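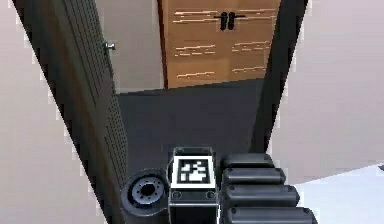
Why keep fiddling with the virtual machine when the real one is the thing that breaks, a reader of our first draft wanted to know. Fair enough! I asked myself the same thing more than once while we were getting Bamano ready, usually late in the afternoon with the arm parked and a screwdriver in my hand. My answer is that we look after the two together. Every time somebody changes something on the real gripper, the copy in Stundance (our simulator) has to change too, and if it doesn't, the door policy picks up habits that only work on a robot we no longer own.

4.2 Setting up the gripper and its tag

Figure 4: Bamano's gripper in Stundance, seen from the robot's body along the arm, at an open doorway. The square tag is on the upper face of the black-and-white block.

We started with the tag because most of our trouble started there. The robot works out where its gripper is in two ways: from the joint readings, and from the camera's view of the tag. In a perfect world the two agree. On our machine they drifted apart over a few weeks of door work, and for a long while I blamed the camera (I was wrong, and I had to buy the coffee). The real culprit was the tag plate, which had worked itself slightly crooked. A tiny tilt at the plate turns into a rather rude error by the time you are reaching for a handle.

So the setup now goes like this. With the arm in its rest pose, we check that the plate sits flat and tighten it if it doesn't. Then we drive the gripper slowly through 42 poses, holding still at each one long enough for the camera to settle, and fit the offset between camera and tag. The poses used to be picked by hand, and I picked them badly — nearly all of mine were at chest height, which made the fit look great and told us almost nothing about low reaches. The current set spreads them out, with a good share taken close to the body, where the gripper fills up a lot of the view and the tag is seen at a steep angle.

The fitted offset is written to a single file that both the real robot and Stundance read when they start. I can't say enough nice things about this small change. Before it we kept two files, and of course they disagreed! One of them still had numbers from the old wrist in it.

Once the file is in place we run the doorway check in simulation. The robot is placed facing an open doorway with the gripper in view, as in Figure 4, and we compare the tag pose found by the detector with the pose the simulator knows to be true. We repeat this for roughly 2,000 random camera shifts, all small, and look at the ones with the largest error. A doorway is a good place for this because the arm has to line up with a gap, and because the background behind the gripper changes a lot as the base moves forward. If the detector loses the tag at any point on the way through, we fix that first and leave the policy alone.

Then comes the real doorway, at our test rooms in Sondon. We make 60 passes with the base at walking pace or slower and log both gripper estimates the whole way. I like to do the first few with my hand near the stop button. The logs go into the same plotting script as the simulated runs, so a crooked plate shows up as a steady offset between the two curves, and a slipping joint shows up as an offset that grows when the arm is stretched out. It took us a while to trust that reading of the plots, and we have mixed the two up at least once since (a joint that slips only in one direction looks an awful lot like a bad plate).

For upkeep, we repeat the plate check at the start of each working day and the full fit after any work on the wrist, however minor it felt at the time. I used to skip it after swapping a cable. I don't anymore. The Liang arm we tested in August got the same treatment, with its own pose set, and those results are in Section 5.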